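Two or three small lamps on one extension lead, is that all right?
Posted by Miroslava Bondarchuk in Home Electrics, June 2020

I have three desk lamps on my work table and only one wall socket near it. At the moment they all go into a single power strip along with a phone charger. The strip is rated at 13 amps. Is this safe, and how do people keep the leads from turning into a nest? I can never tell which plug belongs to which lamp.

Somkiat Chuensuk
Load is not your problem. With LED bulbs three lamps will draw less than 30 watts between them. Even with old filament bulbs you are well under what the strip can take. Don't plug a second strip into the first, and don't put a heater on it. For the leads, unplug everything, fold each one up and hold it with a hook-and-loop tie, leaving enough slack to move the lamp. Put a paper label on each plug. If you can, fix the strip to the back edge of the table so that the leads drop behind it.

plonen22
get a clamp lamp, takes up less room. still have the wires though

Dhillon
Agree with the labels. I used masking tape and a pen. Mine are different colours, so I just wrote RED, GREEN and WHITE on the plugs. Check the flex where it goes into each plug as well, and replace any that are pulling out.

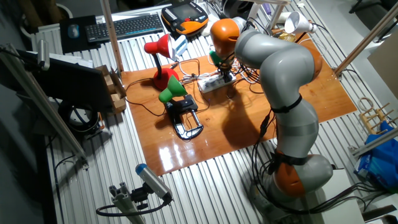

Red, green and white desk lamps, with the power strip and cables on the board.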